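Murness Table Station: Gripper Inspection Checklist, With Comments From the Grip Fault

Completed by: Bảo Ngô
Inspected: Sun 17 September
Unit: Zukon hand-held gripper, table station 2
Status: out of service until items 2 and 3 are cleared

The unit was stopped at run 230 after the teacup turned in the fingers during a lift and came down on the saucer. No injury, no breakage. The operator released the trigger, set the gripper down and reported it. The checklist is the standard one for this station, with my comments under each item.

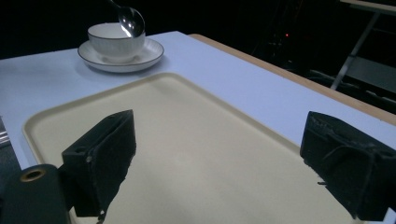
3 min read

1. Work surface and tray
Result: OK
Check that the table is stable, the tray sits flat and the dishes are whole.
Comment: Table does not rock. The tray rim has no cracks. I ran a finger around the lip of the cup and the edge of the saucer and found no chips. The tray was wiped before the session and there were fibers on it again afterward. See item 2.

2. Finger pads
Result: NOT OK
Check both pads for fraying, loose threads, lifted edges and hard spots.
Comment: Both pads are frayed and the right one has loose threads hanging from it. When I pressed on the face of the right pad, the covering moved sideways on the block. It should not move at all. I think this is the main cause of the fault. Smooth porcelain needs the full face of the pad, and here the covering was sliding before the cup did.

The pads were last changed in May. The log shows 346 runs on this pair. Munteanu, who supply the covering, give no figure for light objects, so we had been judging by eye.

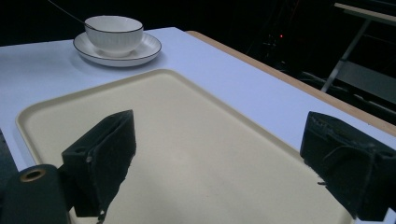 Both fingers over the tray, cup and saucer at the far side of the table.

Action: Replace both pads together, even if only one looks bad. Do not trim threads and keep going. Trimming was done at least once on this unit and it was not written down.

3. Finger alignment and closing force
Result: NOT OK
Close the fingers on the gauge block. The faces should meet evenly from top to bottom.
Comment: Gap at the lower end with the fingers closed. I could slide a sheet of paper in on the right side. Screws on the left finger were tight. One on the right took almost a quarter turn. I can't say if it was loose before the fault or worked loose when the operator put the gripper down.

Closing force read 14 newtons on three pulls, within the range on the station card. So the spring is fine and the problem is at the contact face.

Action: Refit the right finger with thread lock, repeat the paper test, then repeat the force reading with new pads on.

4. Cables and floor
Result: OK with comment
Check that no cable crosses the operator's standing area or can catch on the table.
Comment: The cable on the floor at the left side of the table was clear of the table leg but had too much slack.

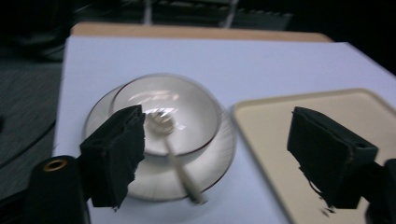 I took up the slack and taped the cable down along the mat. Anyone moving the table needs to lift the tape first and put it back after. The strain relief at the plug end is sound.

5. Lighting and sight lines
Result: OK with comment
The operator must be able to see both finger tips and the object at all times.
Comment: The room behind the table is kept dark and the table itself is lit well enough. There is glare on the white dishes at some angles. The operator said the glare did not play a part, and I have no reason to doubt it. Leave the lamps where they are.

6. Hands in the work area
Result: NOT OK (procedure)
No one reaches over the table while the gripper is in use unless the operator has called "hold" and had an answer.
Comment: In the last 31 runs before the stop, the call was skipped several times. The closing force is low, but a finger caught between the pad screws and the tray rim would still be hurt. The same goes for anyone holding a second tool over the tray.

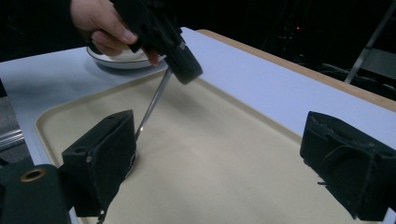
7. Stop and report
Result: OK
Check that the operator knows how to release, set down and report.
Comment: Done correctly. The report reached the Stiltia office the same afternoon with the run number on it, which saved me a good deal of searching.

8. Return to service
Not signed.
Needed before signing:
- New pads on both fingers, date written on the card
- Paper test passed on both sides
- Force reading repeated and logged
- Ten trial lifts with the plastic cup, then ten with the porcelain one
- "Hold" call gone over with everyone on the station

Pad check moves from monthly to the start of every session. Station 1 uses the same covering and should be looked at this week.

B. Ngô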